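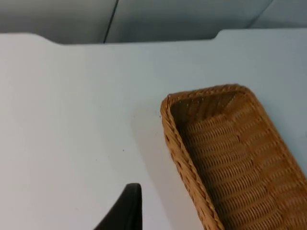

4. Ripping your discs with Plaker

Okay, drive's plugged in, Plaker is installed, and you've got a stack of DVDs and CDs you paid for and would like to play without getting off the couch. I'll go through it the way I do it on my own machine (version 5, so a menu or two may look different on yours).

4.1 Before the first disc

1. Open Settings and pick an output folder. Mine sits on a second hard drive, and I'd keep 200 GB free if you're planning to do a whole shelf.
2. Under Drive, choose your reader from the list. If it says "No device," close Plaker, unplug the USB cable, plug it back in and start again. Refresh has never done a thing for me!
3. Turn off "Eject when idle." It kicks in during long title scans.

4.2 Ripping a movie

1. Put the disc in and wait for the title list. Older discs can take a few minutes.
2. Check the longest title and leave the short ones alone, unless you want the trailers and menus too.
3. Pick your audio and subtitle tracks. I always forget the forced subtitles – they're at the bottom, under "More."
4. Type a name and a year, then click Start.

Note: TV discs list every episode as its own title, and the order isn't always the order on the box. Brodie Fairweather wrote a little renaming add-on called Corko that sorts most of this out. You'll find it on the add-ons page.

Caution: Don't let your computer go to sleep during a rip. You'll get a file that looks fine in the folder and quits halfway through the movie. I lost 11 of them that way one December and had to do the whole lot over.

4.3 If it gets stuck

Stuck at 82 percent (or anywhere else, really) for more than ten minutes? Click Cancel and wait for the drive to spin down before you take the disc out. Wipe it from the center straight out to the rim with a soft cloth, then drop the read speed to Low and try again. Still no luck? Save the log from the Help menu and send it in with the title of the disc.

Last updated 2024-05-06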